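Extras and Small Speaking Parts Wanted for Kinsella

Stutex Pictures is casting background performers and a few small speaking parts for Kinsella, a feature-length family drama directed by Eamon Doherty. The story follows two sisters who come home to run their late father's boarding house and find that one of the lodgers has no plans to leave.

We need 19 adults for the boarding house and street scenes, and 17 of those parts have no lines. The other two are a night clerk and a neighbor. No acting experience is required for the background parts. For the speaking parts, please have at least one stage or screen credit.
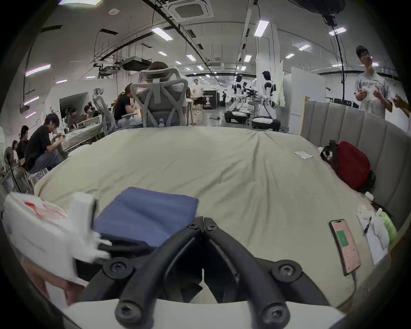

Folded blue cloth on the bed, gray headboard behind.

Filming takes place over nine days in February at the old Putell Hotel and on the streets next to it. Most background performers will be needed for two or three days. Call times are early, and some days run past dark — please don't apply if you can't stay until you are released.

Background performers are paid $233 a day, with lunch included. Speaking parts are paid $900 a day. Parking is free at the Zurside lot, and a shuttle runs from there to the set.

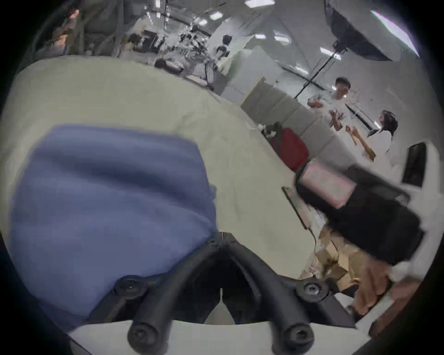

Wardrobe is mostly your own. Bring three plain outfits on your first day, with no logos, stripes or bright white. Soft, muted shades work best on screen, and a periwinkle blue like the one in that crumpled cloth is fine. Shoes should be dark and quiet on a wood floor. Fittings for the two speaking parts will be arranged separately.

To apply, send your name, age, height, phone number and two recent photos through the contact form on the Stutex Pictures site. Put "Kinsella extras" or "Kinsella speaking" in the subject line. Applications close Wednesday, October 16, 2024. You must be 18 or older and allowed to work in the United States.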